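Teaching a Two-Arm Robot to Fold Cloth by Remote Control
Final Project Report, Ďurica Engineering Program, Stestivville
Submitted Wednesday, April 30, 2025
Authors: Danica Sýkora and Nilmini Wanigasekara

Summary

This report covers a two-semester project in which a pair of small robot arms was taught to fold pieces of cloth. All teaching was done by a person operating the arms remotely through a matching pair of hand-held leader arms. The recorded sessions were then used to train a control policy, which was tested on cloths it had seen during training and on cloths it had not. The trained policy folded familiar cloths with fair reliability and did poorly on unfamiliar ones. The report also compares two ways of giving demonstrations and makes recommendations for the group that takes over the station in September.

1. Background

Cloth is difficult for robots for a simple reason: it does not keep its shape. A block picked up in one place can be set down in another and remains the same block. A towel picked up by its corner becomes a different problem the moment it leaves the table. Programs written step by step tend to fail on the first wrinkle that the programmer did not expect.

Teaching by demonstration avoids writing those steps. A person performs the task through the robot, the positions of the joints are recorded together with the camera views, and a model learns to produce similar motions from similar views. The quality of the result depends heavily on the quality of the demonstrations, and that dependence was the main subject of our work.

The project used the recording software developed by the previous group, named Favoreo, with changes described in Section 3. The leader arms were built from the plans in the program library under the name Grerisetti. We replaced the hand triggers on both leaders after the first month, as the original springs were too stiff for sessions of any length.

2. The Task

The task was defined in three stages. In the first, the two arms take hold of a cloth at opposite ends. In the second, they draw it out until it lies flat. In the third, they bring one edge over the other and release. A trial was counted as a success only if all three stages were finished without help and the folded edges lay within 7 centimeters of each other.

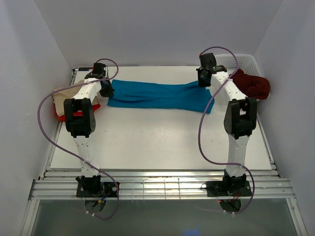 The second stage took up most of the operators' attention and most of the training time. Drawing a cloth straight requires both arms to pull evenly, and the operator has no sense of the tension through the leader arms. Everything must be judged by eye. With the teal-blue cloth stretched between the two grippers, the left end stays slightly wider and ruffled while the right end narrows and twists a little, and soft creases remain along the length. Our scoring sheet treated a cloth in this condition as acceptable for the start of the third stage. Early in the project we asked operators to remove every crease before going on, and the demonstrations became long and full of small corrections. The policy trained on those sessions copied the corrections and often kept adjusting the cloth without ever starting the fold.

3. Method

Each demonstration began with the cloth dropped onto the table in a loose heap. The operator stood at the leader arms with a view of the table and started recording with a foot pedal. Recording stopped when the pedal was pressed again or when 90 seconds had passed. Demonstrations that ran to the limit were discarded.

Two styles of demonstration were compared.

Free style. The operator folded the cloth in whatever way seemed natural. No instructions were given beyond the definition of the task.

Fixed style. The operator followed a written order: left gripper first, then right, then the pull, a short pause, and the fold. If a grip was lost, the operator returned to the beginning of that stage.

We recorded 600 demonstrations, divided equally between the two styles. Both authors served as operators, and each recorded half of each set. Sessions were kept short because fatigue showed quickly in the recordings. Tired operators closed the grippers late and moved the two arms one after the other when they should have moved together.

The main change to the Favoreo software concerned timing. In the earlier version, the left and right arms were logged by separate processes, and the two records drifted apart over a long session. For a task done with one arm this would matter little. For a task in which both arms pull on the same object, even a small gap teaches the policy to pull unevenly. We moved both arms to a single clock and checked the alignment before each session by tapping the grippers together and comparing the two logs.

A separate policy was trained on each set of demonstrations for 4,000 passes with the same settings.

4. Results

The policy trained on fixed-style demonstrations was clearly the better of the two. It completed most of its trials on familiar cloths. Its failures came mainly in the first stage, when a gripper closed on two layers of fabric and lifted both. It recovered from a dropped end more often than we expected, and we attribute this to the rule that operators return to the beginning of a stage after losing a grip.

The free-style policy completed fewer than half of its trials on the same cloths. Its typical failure was hesitation. When the two operators had solved the same situation in different ways, the arms would start toward one solution and then toward the other. Sýkora tended to grip the nearer corner first, and Wanigasekara usually began with whichever end was higher on the heap. Both habits work well for a person. Mixed together without any label, they gave the policy conflicting guidance.

Neither policy did well on unfamiliar cloths. Thin fabrics slid out of the grippers during the pull, and thick ones did not bend far enough for the fold to hold.

5. Difficulties

Cable handling cost more time than any other practical matter. The gripper cables need enough slack for a full reach, but slack cable can catch on the arm during a quick return. We fastened the cables to the arm segments with zip ties and left free loops at the joints. The ties should be checked weekly, as they slide along the segment with use.

The elbow servos also became warm in long sessions and began to sag under load. A rest period between sets of demonstrations corrected this in all but one case, in which the servo was replaced.

6. Recommendations

The next group should keep the fixed style and expand the set of cloths before recording anything further. A wider range of weights and sizes would likely do more for the results than additional demonstrations with the present cloths.

Some form of force feedback should be added to the leader arms. Even a simple vibration when the gripper load passes a set level would let the operator feel an uneven pull before it shows on the table.

Each recording should carry the operator's name in its file header. Our files carried only the date and style, and sorting them by operator for Section 4 had to be done from handwritten session notes.

The leader arms, the session notes, and the revised version of Favoreo have been left with the program office in Stestivville. The calibration values for both arms are on the inside cover of the first notebook and should be measured again after any servo is changed.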